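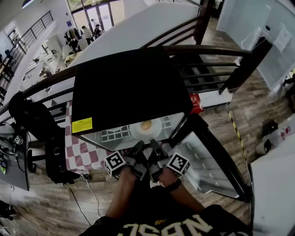

The black box with the glass front, on its table by the railing. A white plate is inside, with something round and golden brown on it.

Print this page | E-mail to a friend
3 comments | 16 shares

The upper floor of the Palma house, in pictures and notes

Text by Wenceslao Zúñiga, 9/29/26

In July we moved the small cooking corner of our house from the ground floor to the mezzanine. Many people who stayed with us before asked how it looks now, so I have made this page. It has only one picture for the moment, and under it I put my notes for each thing, a line or two, as I do on the other gallery pages.

The table
It stands directly at the railing. Before, we kept it against the wall, but there it was dark in the morning and people hit their knees on the bench. At the railing you can warm your food and still talk with the person who is downstairs.

The cloth
Red and white squares. I bought it at the market in Stusia, together with a second one which is too short for this table and now covers the shelf in the pantry. Please shake it over the sink and not over the railing!

The box
It is flat and black on top, with a small yellow warning label on the corner. The front is glass, so you can look at your plate without opening anything. The side is also clear glass, in a black frame. Fingers leave marks on it very easily, and I clean it in the evening with a soft cloth and a little vinegar.

The plate
White and plain. We have 16 of these plates, all from the same shop in Vuris, and they are the ones to use upstairs. The blue plates are older and I prefer that they stay in the dining room.

The handrail
This is the part of the house I like the most. It is wood and goes in a curve, with dark metal bars under it. My uncle oiled it every spring and I try to do the same, but this year I finished it only in July. Two thin coats are enough – with three it becomes sticky and holds the dust.

The stairs
Black metal railing with vertical bars, along the white wall. The wall was painted again before the move. If you carry a hot dish, please keep one hand free for the rail and make the way two times.

What it cost
Some guests asked also about this. For the painting, the new electric line and the work of the carpenter we paid 2,750 in total. The table cost 70, second hand, and it needed only one new screw.

What is still missing
A lamp over the table, and a hook for the towels. I also want to try a darker cloth for the winter months. The carpenter from Sunirness has promised to come back for the hook, and he needs five days' notice, so I must write to him this week.

If you have stayed in the house and have a picture of the old cooking corner, please send it to me. I have very few from that time and I would like to put them here next to the new one.

We use cookies to remember your language and to count visits to this page. By continuing to read you agree to this. Accept | More information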